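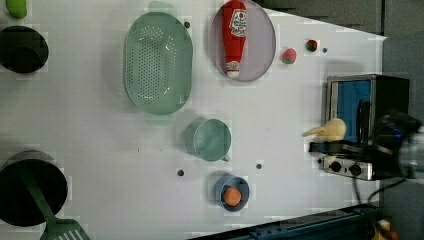

Zisano has released version 2 of Raltton, its planning and perception software for single-arm manipulation cells. The release replaces the scene model used in version 1, adds a grasp planner that works from a partial view of an object, and moves collision checking into the same process as the motion planner. Development and testing used a tabletop kitchen set viewed from directly overhead, with a green colander, a measuring cup, a ketchup bottle on its side on a plate, toy fruit, black pots at the left edge and a toaster oven at the right. In such a layout some objects lie open on the table and others sit inside containers or close to an appliance, where the fingers of the gripper have little clearance.

The main change in version 2 is how the software represents what it does not know. Version 1 treated any region without depth data as free space. Version 2 stores three states for each cell of the scene grid: occupied, free and unobserved. The planner may route the arm through unobserved cells only if the operator has allowed it for that task. The default is off.

The change matters most for an overhead camera. A camera above the table gives a good outline of each object but poor information on its sides, and the arm itself hides part of the work area during motion. Raltton now keeps the last confirmed state of a hidden cell together with the age of that observation. When the age passes a limit set in the task file, the cell returns to unobserved and the planner is notified. 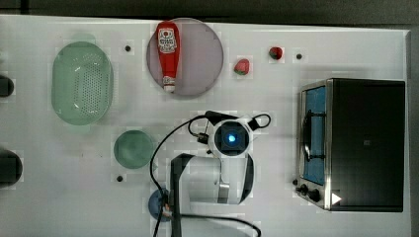 Overhead view of the test table, with the arm extended over the work area and the toaster oven at right.

Cable handling has also been revised. External cables on the wrist and links can hang outside the collision shape supplied with an arm model, and a path that is clear for the arm may still drag a cable across a bowl or plate. In version 2 the integrator can attach a cable envelope to any link. The envelope is checked against the scene at a lower cost than the arm body, and contact with it can be set to reject the path or to write a warning in the log.

Grasp planning no longer requires a full mesh of the target. The planner fits a set of simple shapes to the visible part of the object, proposes grasps on those shapes and ranks them by finger clearance and by distance from unobserved cells. Translucent items remain difficult for depth sensing. For these, Raltton can take the object outline from the color image and the height from a value in the object list. This mode must be turned on per object and is not recommended for items with a variable fill level.

Zisano tested the release on a regression set of 446 recorded tabletop layouts, from which 1380 planning requests were generated. Each request is replayed on every build, and the planner output is compared with a stored reference. A build is held back if any request returns a path that intersects an occupied cell. The layouts and the replay tool are included with the release, so that integrators can add their own recordings and run the same check before changing a live cell.

Raltton 2 works with Gatti, the Zisano task editor. Gatti now shows unobserved cells as a separate layer and marks the path segment that caused a rejection. Task files from version 1 open without conversion, but any task that relied on motion through missing depth data will be rejected until the new setting has been reviewed. Integrators should run existing tasks in replay mode before installing the update on a production system.

Known limits in this release:

Doors and lids are treated as fixed. The state of an appliance door must be supplied by the task file or by an external signal.

Objects in contact with each other may be merged into one item when their colors are similar.

Cable envelopes do not model cable motion — they are fixed to the link and should be sized for the widest expected loop.

Raltton 2 is available to license holders from 1 October 2020. The update is included in current maintenance agreements. Support for version 1 ends in June, after which it will receive no further fixes. A driver interface for Prondness, the Zisano controller for gripper and tool signals, is supplied as a separate package and can be installed before or after the main update.

About Zisano

Zisano develops control, perception and planning software for robot manipulation. Its products are Raltton, Gatti and Prondness. Release notes, the installation guide and the task file reference are available through the customer portal. Press and licensing inquiries may be sent through the contact form on the Zisano website.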